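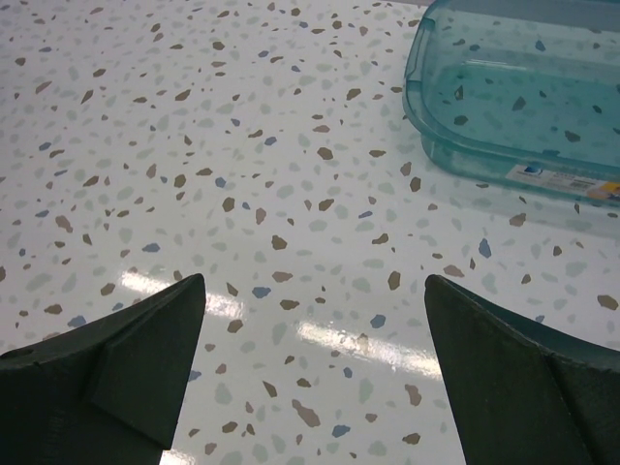 タオルを畳むだけならPlenariのキットは値段が高すぎませんか、とJarmila Hubáčekさんから書き込みがありました。うーん、気持ちはわかります！私も見積もりを開いた瞬間、いったん閉じましたから(笑)

README ファイル 更新履歴 ディスカッション ライセンス

Anby-fold について

Plenariの双腕キットを借りて使ってみたレビューと、そのとき録ったデータをまとめて置いています。中身はタオル畳みが中心で、全部で3548エピソード、容量は約56GBです。手首カメラと固定カメラの映像、それに関節角のログが入っています。

組み立ては説明書どおりで半日。ただ、ケーブルの取り回しだけは自分で考えることになります。私は4回やり直しました……。
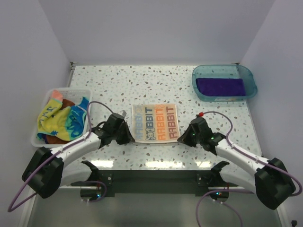 で、使い心地なんですが、左右の腕の同期はかなり素直で、遠隔操作に慣れるのも早かったです。逆に困ったのがグリッパーの力加減。初期設定だと薄い布には強めなので、config/grip.yaml の値を下げてから始めるのがおすすめです（私の値も同梱してあります）。

比較用にKováčikの単腕機も触りましたが、布の角を両側から持ちたいなら、やっぱり双腕が楽ですね。

既知の問題：6月より前に録った分は、手首カメラの時刻が少しずれています。補正スクリプトは tools/ の中です。Skarham形式への変換はまだ途中なので、急ぎの方はディスカッションに書いてください。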